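What Is Inside a Desktop Computer?

Level: ages 9 and up
Reading time: one lesson

A desktop computer is a metal box with electronic parts inside it. The box is called the case. A tall case like the ones used in offices is also called a tower. A tower usually stands upright under or beside a desk. When people want to work on the parts, they lay the tower on its side and take off the side panel.

The largest part in an open tower is a flat board called the motherboard. Many motherboards are green. The color comes from a coating that protects the thin copper lines on the board. These lines are called traces. They carry electrical signals from one part to another.

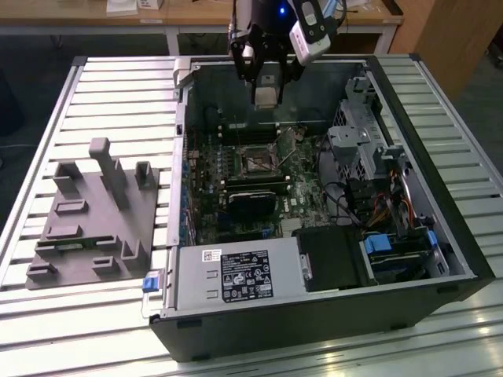 The motherboard does very little work on its own. Its job is to hold the other parts and connect them. Most of them plug into slots or sockets, so they can be taken out and changed.

Processor. The processor, or CPU, follows the instructions in a program. It sits in a square socket, and a metal bracket holds it down. A processor gets hot when it runs. At temperatures near 100 degrees Celsius it slows down or shuts off to protect itself. For this reason a block of metal called a heatsink is fitted on top before the computer is used.

Memory. Memory comes on long, narrow circuit boards called modules. Each module is pushed into a long slot. Memory holds the information the computer is using at the moment. When the power goes off, that information is lost.

Graphics card. The graphics card works out what to show on the screen. It plugs into an expansion slot. Some computers have no separate card and let the processor do this job.

Capacitors. These are very small parts, and a motherboard has a lot of them. A capacitor stores a little electrical charge and releases it quickly. This keeps the supply of electricity steady.

Some parts are not on the motherboard at all. They have their own places in the case.

Drive. The drive stores files, and it keeps them when the power is off. Drives fit into a metal frame called a drive cage or a drive bay. Holes in the metal let air pass through.

Power supply. The power supply is a metal box of its own. It changes the electricity from the wall outlet into the lower voltages that computer parts need. The colors of its wires often have meanings. In many computers, yellow is 12 volts, orange is 3.3 volts and black is ground. Never open a power supply. It can hold a dangerous charge after it has been unplugged.

Colored plastic. In some cases, the handles and latches that people are meant to touch are made in a bright color, such as blue. A person doing a repair can then find them quickly.
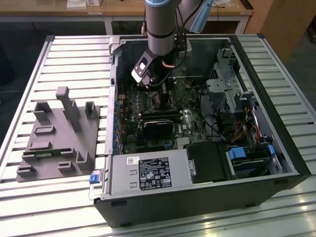

Danai Lambrakis asks whether all towers are arranged in the same way, as the one at her school in Utstead has its power supply at the top. They are not. Each maker chooses a layout. The same kinds of parts are present, but the power supply may be at the top or the bottom, and the drives may face the front or the side.

Words to know

Case: the box that holds the parts
Chassis: the metal frame inside the case
Module: a part that plugs in as one piece
Trace: a thin copper line on a circuit board

Page last checked: Mon 19 March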